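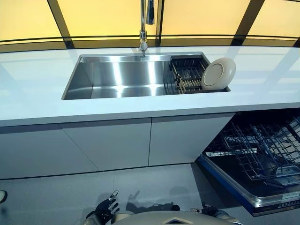
Vaughn Ambrose had the Itik on a two-month trial, and the form from Lambrakis wanted a score out of 54. He did not know why 54. He stood at the end of the kitchen with the tablet and let the robot get on with it. One round white plate leaned on the rack in the sink, and the dishwasher was open with nothing in it. One plate, one machine, and he had to find something to write. Under "Approach to work area" he put a four.

His sister-in-law thought he should send it back. Tyyne Lahtinen had sold kitchens for Bonetti before she sold anything else, and she did not trust a thing that came with a monthly fee.

"Forty dollars a month," she said. "For one plate."

"It does more than plates."

"What did it do yesterday?"

"It did the plate."

She took the tablet from him and scrolled. There were 16 questions left. Was the unit quieter than expected? Had anyone in the household given it a name? Vaughn had not named it. He had called it "bud" once, in March, when it moved out of his way in the hall, and he had felt strange about it all day.

"You should mark it down for the hands," Tyyne said.

"What's wrong with the hands?"

"Go look at them."

He went around the counter and crouched. The manual said to keep an arm's length away, and he kept less than that. The fingers were straight and spread, silver with dark rubber tips. He had expected to dislike them. They looked like something from the tool counter in Woltham where his father used to take him, heavy and made to be taken apart with the right screwdriver.

"They're fine," he said.

"They'd scare your mother."

"My mother asked me if she could have one."

Tyyne did not answer that. She sat down at the table and filled in the part about installation, which she said had been sloppy - two men and one of them on the phone.

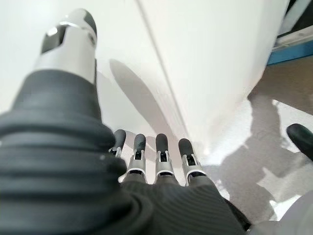

Section Four: Would You Recommend This Service?

Vaughn read the heading twice. There was a box for yes, a box for no, and a long space for comments.

"Put no," Tyyne said.

He typed that it was slow and that it had never broken anything. He typed that since his wife moved out he had been eating over the sink, and that with the Itik in the house he had started using a plate again. Then he took out the second part and checked yes.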